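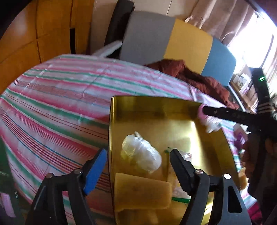
Where should small wrapped goods go when a table has to be cleared for the next task?

On a shallow tray with a raised rim, according to the new household guide from Standska. The tray keeps loose items in one place and can be lifted away in a single move.

IRNGATE, December – Standska has published Grusby, a guide to sorting and storing small goods at home. The guide runs to 166 pages and sets out 30 short routines for tables, shelves and drawers. It was prepared by Myung-ja Kong and edited by Bit-na Jin.

The opening chapter is devoted to trays. Readers are advised to gather items in clear plastic wrapping or flat bags first, then place solid blocks against one wall of the tray. A striped or patterned cloth may be left on the table during the work.

"Most households already own a suitable tray," said Ms. Kong. "We ask readers to choose one, give it a fixed place and return it there each evening."

Later chapters cover labels, shared cupboards and the packing of gifts – a subject requested by readers of the earlier edition, which had 126 pages.

Grusby is available from the Standska office on Lim Street, Irngate. Orders of 5 copies or more are delivered within the town at no charge. Review copies may be requested from the press desk.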